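The Case for a Desk of One's Own

Opinion — Friday, January 3, 2025

Many offices will begin the new year with a review of how their floor space is used. The question most often put to managers is how many people can share how many desks.

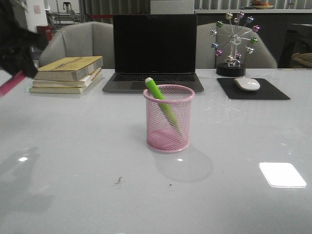
The answer usually arrives as a ratio, and the ratio usually becomes policy. Remik, the property services firm, adopted such a policy for its Pendlow office in October. The office has 471 employees. Under the new rules no desk is assigned, every surface is to be cleared at the close of business, and items left behind are moved to a storage room and held for 60 days. Other employers in the Rornport area are understood to be weighing similar terms.

This publication has supported flexible work and continues to do so. A desk that stands unoccupied three days a week is a real expense, and an employer is entitled to ask whether the expense is justified. The clear-desk rule, however, goes well beyond the sharing of furniture. It treats the objects people keep around them at work as clutter to be removed, and it does so without asking what those objects are for.

Consider what a working desk commonly holds. A laptop takes the middle of it, with a mouse and a mouse pad to the right. There is a mesh cup for pens, which may at times contain a single green marker. There is a short stack of worn books within reach. There may also be an ornament, such as a miniature Ferris wheel with small colored cabins hung around its rim. Under most clear-desk rules, only the first of these has an undisputed right to remain during the day, and none may stay overnight.

The books deserve particular attention. Defenders of the rule observe that reference material is available online, and for much of it that is true. A worn book on a desk is nevertheless a different tool from a search result. Its owner knows where the useful table is and which chapter to distrust. A person who must carry three such books home each evening will soon carry none, and the office will be poorer for it in ways no space survey records.

The pen cup may seem too slight a matter for an essay. It is included here for the reason that it shows how the rule operates in practice. Staff who may not leave a cup of pens on a table do not stop needing pens. They keep them in coat pockets and in the bottoms of bags, and they borrow them from the reception counter. The Kuhlmann building, where several small firms share two floors under a comparable arrangement, has for some time supplied baskets of pens at the end of each row of tables. The cost is modest. It is also a cost created entirely by the policy.

The ornament is the hardest item to defend on grounds of efficiency, and we do not propose to defend it on those grounds. A small decorative wheel performs no task. It tells a new colleague something about the person who sits there, and it gives visitors an easy first remark. Adults who spend the greater part of their waking week in a room may reasonably expect to place one thing in it that pleases them.

There are fair objections. Cleaning staff cannot properly wipe a surface that is crowded with belongings, and they should not be expected to lift and replace other people's possessions night after night. Confidential papers must be put away. Colleagues who share a table have a right to find it usable in the morning. Each of these concerns can be met by a narrower rule — papers locked up, food removed, and personal items kept to one side or on a shelf assigned for the purpose.

Shelving of that kind is neither rare nor costly. An office that can find 2000 dollars for new signs explaining its desk policy can find 1000 dollars for a row of open shelves along a wall. Where desks must be shared, two or three regular users could be matched to the same one and left to settle between themselves where the books go. People manage this in kitchens and classrooms every day.

We urge Remik to revisit the Pendlow rules before the storage period for the first collected items runs out, and to ask its employees which of their belongings they use, which they simply like, and where they would prefer to keep them. Employers in Rornport who have yet to decide should put the same questions to their own staff before any desk is cleared.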